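Badminton club to keep Lovemstead hall for another winter

The Dimham social badminton club will stay at the Lovemstead community hall through the winter after council agreed to hold the evening hire rate at its current level.

The club had been told in January that the rate could rise once the new lighting was paid for. Members wrote to council asking for a delay, and a petition left at the hall's front counter and at the Kassa bakery collected 776 signatures.

Club president Leena Miettinen said the decision meant session fees would stay where they were.

"Most of our players are either at school or retired," she said. "Put the fee up a few dollars and we'd lose people, and then we can't cover the courts." 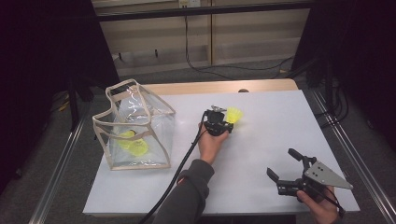

The club runs two evening sessions a week from 6.30 pm, with beginners on the two courts nearest the kitchen. Nylon shuttlecocks are used for social play. Feather ones are kept for the inter-town matches against Gevard, which the club lost narrowly last season.

Court time is 90 minutes a group. Ms Miettinen said that might be shortened on busy nights if numbers keep growing — the waiting list for the later session has been open since spring.

Council's recreation officer, Esko Hirvonen, said the hall cost more to run than it earned, but evening bookings had improved since the floor was resealed.

"It's a busy building again, and we'd like it to stay that way," he said. "We'll look at the rates again before next summer."

The club has also received a $2,500 grant from the district sports fund. It will put $1,000 of that towards new nets and posts, with the rest going to coaching for juniors. Hanne Pelkonen, who played for the club as a teenager, will take the junior group from next month.

New players can turn up at the start of either session. Racquets can be borrowed at the door, but non-marking shoes are required. The first visit is free, and under-16s need a parent or guardian to sign the form.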